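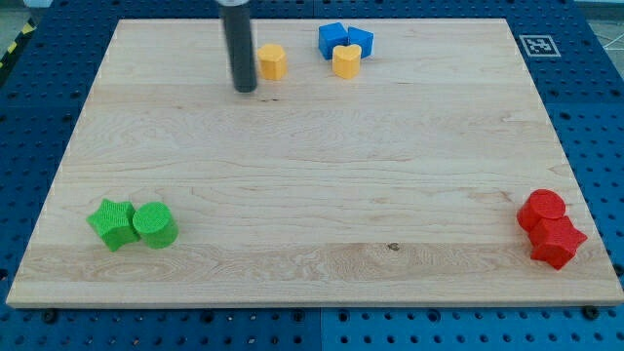
Yellow hearts and blue cubes on the pale board, with the blue pegboard underneath.

Blocks and Boards – the gallery page
Posted Jul 27, 2020

Hello and welcome back! I've been promising to put something up on this page since March, and Sorcha Moynihan has been very patient about reminding me (three emails, all polite, the last one a little less so). It starts with the board, because the board is what everybody asks me about.

I love this piece of wood. I wanted something pale and plain for the small blocks to sit on, with no paint, so the colors would be left alone to do their thing. Then I got it home and saw how much was going on in the grain! There are long streaks running across it, some darker and some lighter, and down toward the lower left it goes all wavy, a bit like sand after the tide. I could look at that corner for ages. There's a little dark knot in it too, low down and just right of the middle. Hammad Awan told me I should have turned the board over and used the other side. Hammad and I don't agree about knots.

The blue underneath is pegboard. It's a very loud blue – much louder than I remembered from the shop – but next to pale wood it looks terrific, and I like the rows of dark holes showing all the way around like a border on a quilt. I had a gray cloth under an older board and everything on it looked sleepy.

Now the blocks. The hearts are my favorites and I won't pretend otherwise. They're really little heart-shaped cylinders, so they stand up on their own with a flat top, and the yellow leans toward orange, like the yolk of a good egg. From above you get the whole heart outline, which I think is the nicest way to see them. The blue cubes are a proper royal blue with the edges just slightly softened. I like two of them tucked together at odd angles with a heart for company. Lined up square they look like they're waiting for a bus.

If you're setting out your own, my one piece of advice is to leave lots of bare wood. Small blocks on a big board look lovely and it's so tempting to fill it up. My first try had 13 pieces on it and Cleiton Macedo asked if I was having a yard sale. Take a few away, then take one more away, then go and have a coffee.

A few things people have written in about:

The name. I call this board Drever, after a dog my aunt had who was the same color. The darker one is Mengal and it's at Jawad's for now.

Color pairs. Yellow and royal blue is still the one I'd start with. Red with that same blue was too much on my table, and green on pale wood got a bit Christmas tree for me. Your eyes may like it better than mine do.

Cleaning. I use a soft dry brush on the board and that's all. Daniyal Rana swears by a barely damp cloth, and his boards look great, so go with whichever suits you.

Borrowing. Yes, you can! Ask me for up to five blocks at a time and please bring them back in the same bag.

I'm hoping to do the next page on storage trays, once I've got mine to close properly. Write to me at the usual address if you've got a board you're proud of – knots very welcome.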